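Unit 5: Storage of Citrus After Harvest
Course handout, Introduction to Food Handling
Instructor: Marina Tsoukalas

Citrus fruit does not ripen further once it is picked. Sugar and acid levels change only slowly in storage, and the main task of the handler is to limit water loss and decay. Students should review the Unit 4 notes on respiration before class. 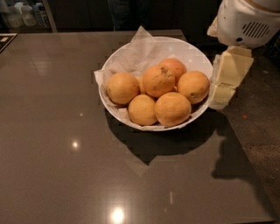 Water leaves the fruit mainly through the rind. As it does, the rind softens and shrinks, and the fruit loses weight that the seller can no longer charge for. Packing houses apply a thin coat of wax to replace the natural wax removed by washing. A coat that is too heavy blocks the exchange of gases and produces off flavors.

Rind color is a poor guide to eating quality. Oranges grown where nights are warm may stay partly green when fully mature. Marks left by wind or insects are counted as surface defects in grading but seldom affect the flesh.
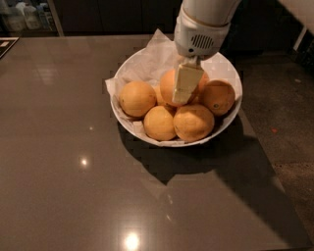
Figure 1. Oranges in a paper-lined bowl.

Green mold and blue mold are the two decays students will meet most often. Both enter through breaks in the rind, so careful picking and handling remain the first means of control. Damaged fruit should be removed from a lot without delay. During the February session, the class discussed whether sorting once at intake is enough. 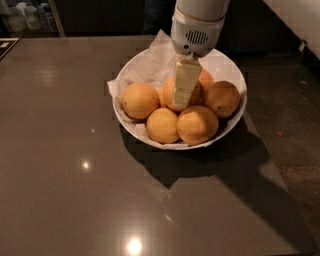
Kwame Gbeho objected that a single sorting misses injuries too fresh to show, and proposed a second check before the fruit is shipped. Dayana Barajas agreed but asked who would bear the labor cost. The question is taken up in the Haretti case, pages 11 and 12 of the reader.

Cold storage slows decay but carries its own risk. For the storage exercise, use 41 degrees Fahrenheit as the room setting. Grapefruit and lemons are more easily injured by cold than most oranges, and pitting of the rind is the usual sign.
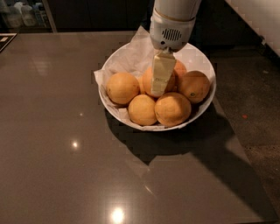

Figure 2. Bowl of fruit on a dark countertop.

Written answers to the Haretti case are due at the start of the next session.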